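Household Storage and the Claims Made for It
Notes for week 6, Consumer Evidence (second part)
Gopinath Marar
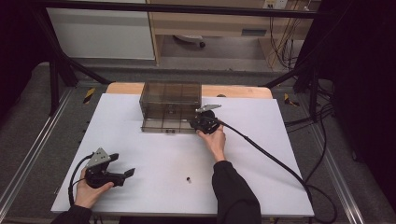 Last week we ended on the question of what would count as evidence that getting organized does a person any good. Most of you said "people feel better afterward." Keep that answer in mind, as I'm going to be unkind to it.

The reading was the chapter by Silvana Assunção on the storage trade, plus the Hotlow leaflet I handed out. If you skipped the chapter, read it before the seminar. If you skipped the leaflet, you have seen it before under other names. It says that clutter costs you time, that clutter makes you anxious, and that a matching set of containers fixes both. These are three separate claims and the leaflet supports them with one survey.

1. The time claim

The leaflet says the typical adult loses 17 minutes a day looking for things. Where does 17 come from? I wrote and asked, and was sent the questionnaire. People were asked, "How long do you spend each day searching for misplaced items?" and given a row of boxes to tick, the lowest of which was "up to 10 minutes." There was no box for none.

Try it on yourself. How long did you spend looking for things yesterday? You don't know. You remember one bad hunt for your keys, perhaps from a week ago, and you let it stand in for every day. People are poor at adding up small bits of time, and worse when the question has already told them there is a lot of it to add.

A better study would have people keep a diary, or would watch them. Calum Rankin's group did the diary version with 72 households in Macedo. Read his method section closely and his conclusion with some suspicion. The diaries gave much shorter search times than the leaflet does. They also came back half empty from the people with the most crowded homes, and these are the people we would most like to hear from. Rankin mentions this in a footnote. I would have put it in the title.

2. The anxiety claim

This one sounds right, so it gets less checking than it should.

Suppose we find that people in messy homes report more stress. Write down at least two explanations before you read on.

The leaflet's explanation is that mess causes stress. It could as easily run the other way: a person with a sick parent and two jobs stops putting the laundry away. Or a third thing produces both, such as too little space, too little money, small children, or a landlord who won't fix the closet. A box with a lid will not help with the landlord.

Some of the studies measure mess by asking people whether their home is messy. Think about what that does. Someone who is having a bad month will rate the home as worse and rate themselves as worse, and the two answers will agree nicely. You have then measured one mood twice. In the seminar I'll show you a set of ratings where an outside visitor scored the same homes, and you can judge for yourselves how much of the link is left.

3. The container claim

Even if we granted the first two, nothing follows about buying containers. To get there you would need to compare people who sorted their things and bought boxes with people who sorted their things and used whatever was in the cupboard. I have looked for that study for several years. Sebastião Fontes tells me one was started at Zollonia and dropped when the funding went elsewhere. I can't confirm that and you shouldn't cite it.

What we do have is the before-and-after trial run by Flultance, in which 30 customers were asked how they felt before a home visit and 6 weeks later. They felt better. Problems, in no special order:

They had paid for it.
They had chosen to do it, usually at a time when things had gotten bad, and things that have gotten bad tend to drift back toward normal without any help.
No comparison group.
The visit included most of a day of sorting and throwing out, with a friendly person in the room. Which part worked, if any did?
Those who didn't answer the second time were left out of the count.

I am often told at this point that I must live in a pigsty. I own plenty of boxes. I like them. Liking a thing is a fine reason to buy it, and if the leaflet said "you may like these" I would have no quarrel with it and no lecture either.

4. Where Assunção goes too far

She argues that the whole trade sells guilt to women and that the evidence was never meant to be good. The first half may be true, and she has some strong advertising material to back it. The second half is a claim about what people intended, and she offers no documents for it. Bad surveys are cheap and easy to make by accident. I have made one. Be as hard on her as you were on the leaflet, even if you enjoyed her more (I did).

Ronaldo Batista's short reply to her is on the course page. It's bad-tempered but his point about sample dates is correct: her advertisements were nearly all collected in October, when stores push storage to students moving in late and to people clearing up before the holidays. A full year might look different.

For the seminar

Bring one claim about home organizing, printed, with its source. A package, an ad or a magazine page will do. Be ready to say what was measured, who was asked, who was missing, and what you would expect to see if the claim were false. That last one is where most of you lost marks in the first assignment.

Written work: one page on the Flultance trial, due 1st December. Describe a version of it that could have come out badly for the company. Don't tell me the sample should be bigger unless you can say what a bigger one would fix.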